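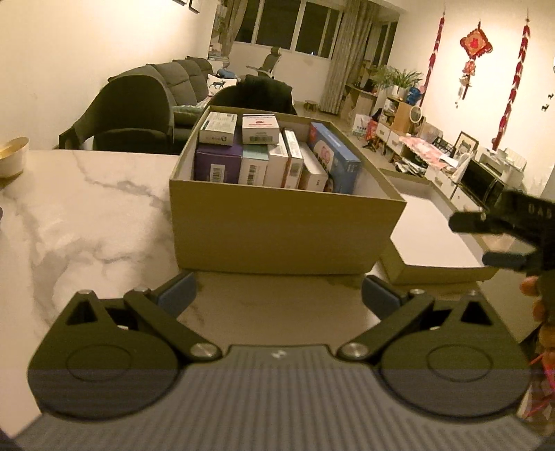 Dalham Residents' Forum
Board: Building Rules and Shared Services
Topic: Proposed change to parcel room holding period

fberrada
Posted 9:12 AM

Residents of the Burkevitz building received notice this morning that the holding period for parcels will be shortened from seven days to 36 hours, effective in May. After that period, items will be returned to the carrier. The notice cites limited shelf space and states that the parcel room received 2,828 items during the last reporting period.

I would like to collect comments before the management meeting. Please state your position and, where possible, your reason. I will forward the thread in full.

Fadwa Berrada, Floor 4 representative

northstair_22
Posted 9:40 AM

I support the change in principle. The room was designed for 196 units and a much smaller volume of mail. On several evenings last month it was not possible to open the door fully. A shorter period would encourage prompt collection.

I would, however, ask that oversized items be treated separately. A bookcase and a padded envelope should not be subject to the same rule.

d.mansour
Posted 10:05 AM

I must object. Many residents in this building travel for work or are employed on hospital shifts. A period of 36 hours does not cover an ordinary weekend away. Under the proposed rule, a parcel delivered the afternoon I leave would be on its way back to the sender before I return, and several sellers charge the customer for a returned shipment.

The notice also makes no reference to medication. My father receives his by mail every month. I request that prescription deliveries be exempt in writing and that the exemption appear on the sign in the room, not only in the minutes.

Doaa Mansour

unit_3C
Posted 10:31 AM

With respect to the previous comment, the staff cannot be expected to know which parcels contain medication. Most arrive in plain packaging. An exemption of this kind would require residents to register in advance, and I doubt that many would do so.

d.mansour
Posted 10:44 AM

Registration in advance would be acceptable to me. The office already keeps a list for key holders and a second list for pets. I do not see that a third would be a burden.

benmoussa_lane
Posted 11:20 AM

I own a unit in the Benmoussa building across the courtyard, where a similar rule was adopted last year. Our limit is three days. Compliance improved during the first month and then declined. The greater improvement came when the office began sending a second reminder the evening before an item was due to be returned. I would suggest that management consider reminders before considering penalties.

northstair_22
Posted 11:52 AM

Was there a cost for the reminder service? The notice to us mentions an assessment of $700 for "notification software" and gives no further detail.

benmoussa_lane
Posted 12:15 PM

There was no separate charge in our case. The reminders are sent from the same Niltum account the office uses for maintenance requests. I cannot say whether your building has the same arrangement.

fberrada
Posted 12:38 PM

Our building does use Niltum for maintenance requests. I have written to the office to ask what the $700 covers and whether it is a single charge or an annual one. I will post the answer when I receive it.

unit_3C
Posted 1:26 PM

I remain in favor of the 36-hour limit. The room is a convenience provided to all residents, and it has come to be used by a small number of households as storage. If the period is extended to three days, we should expect the same shelves to be full on the third day.

d.mansour
Posted 1:49 PM

That is an argument for addressing those households directly. The current house rules already permit the office to do so under the section on shared spaces. I have not seen it applied.

quietfloor
Posted 3:02 PM

May I ask that the hours of the room also be reviewed? It closes at 7:00 PM. Any holding period stated in hours should count only the hours during which the door is unlocked.

fberrada
Posted 4:17 PM

The office has replied. The $700 is an annual charge and relates to a new product, not to the existing account. No explanation was given as to why the existing account would be insufficient. The question of opening hours has been added to the agenda.

I have recorded two members in favor of the shorter period, one of them with a request concerning oversized items, and one opposed. Comments submitted by 5:00 PM tomorrow will be included in the packet.

northstair_22
Posted 4:30 PM

Kindly amend my entry. In light of the annual charge, I now support three days with reminders through Niltum. My request regarding oversized items stands.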